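Wanted: people who don't believe in standing desks (or do, we'll cope)

Irnside is looking for 18 people who work sitting down, to take part in a ten-week trial of sit-stand desks starting in May. We want doubters. The last few trials we read were full of people who had already bought the desk, loved the desk, and then filled in a form saying the desk had changed their lives. We don't think that tells anyone much.

The claims you see in ads are big ones. Better backs, sharper thinking, a smaller waist, all from standing up to answer email. Maybe so. We have our doubts, and we'd like to see what is left of those claims when the people doing the standing have no stake in the answer.

What you'd do

You get a desk on loan, delivered and set up in your home. You work at it as you normally would. Every evening you fill in a short form, 10 questions, none of them clever. Once a week you talk to us by phone. Please don't tell us what you think we want to hear. If the desk sat in the low position for nine days straight, write that down.

Who can apply

You should be over 21, work from home at least four days a week, and not have owned a height-adjustable desk before. Anyone being treated for a back, hip or knee problem should sit this one out. Employees of Tasex, who make the desks, can't take part, and neither can the people they live with. Tasex pays for the desks and gets the results when everyone else does - we would not have agreed to anything else.

What you get

$100 at the halfway point and $100 at the end. You do not get to keep the desk. We had over 1,000 replies to our last call, and a fair number seemed to be from people who wanted free furniture.

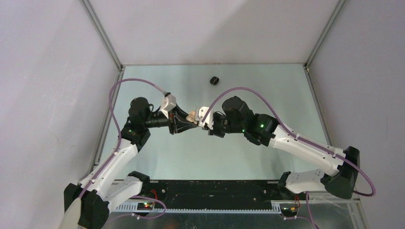
Two robot arms over a pale work surface.

How to apply

Write to the Irnside trials desk with a few lines on your job, your current chair, and why you think standing desks are or aren't nonsense. Skip the resume. Applications close at 5 p.m. on the last day of April. If you haven't heard from us by mid-May, we've filled the places.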